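Last updated: May 8, 2018
Reading time: 2 minutes

4. What the ferry diaries told us

I should say first that I love a small ferry, so I came to this part of the study with a soft spot. We asked visitors to keep a short diary on the crossing to Jasora and again on the way home, and 70 of them handed one back (far more than I'd dared hope for in April!). Helju Sepp and I read every page, mostly on the boat, with a flask of tea between us.

What struck me was how little people wrote about the beaches. They wrote about waiting. The queue at Namach pier, the man selling smoked fish beside it, the moment the ramp goes down - that was where the holiday began for most of them. Day trippers filled their pages with timetables and worries about the last boat, while those who stayed two nights or more hardly mentioned the time at all. Only 11 diaries came from people who had been to the island before, so I wouldn't lean on those too hard, but they were the ones who named shopkeepers and asked after the bakery.

I'd expected the weather to spoil things and it didn't, much. Rainy-day diaries were longer, and some of them were rather lovely. Ebise Abdella has coded the lot by mood and by length of stay, and her tables are in the next section. My own feeling is that the island council could leave the beach signs alone and put a decent bench and a roof on the pier.

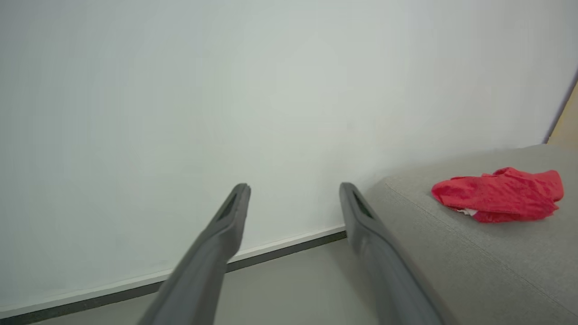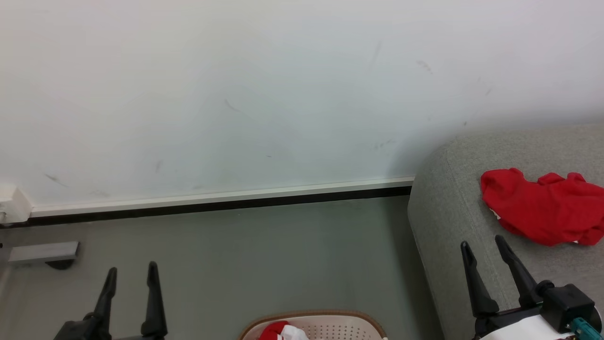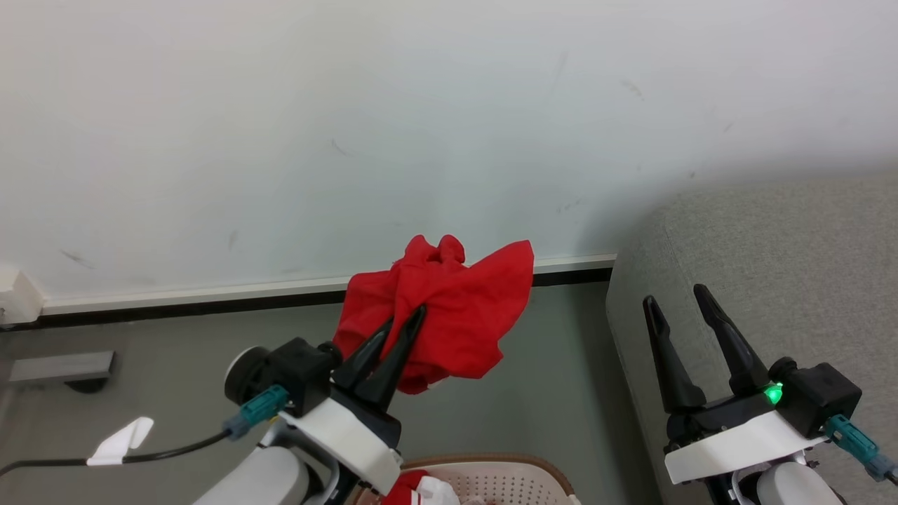
Figure 4. Left gripper holding a red cloth garment (last picture).

Comments

Priit Bite: I was on that crossing in April and the fish man had sold out before I got to the front. Did anyone write about the afternoon boat?

Helju Rimkutė: Yes to the roof, please. My mother stopped going because of the wind on that pier.

Valdis Siliņa: Will the diaries be put online, or just the tables?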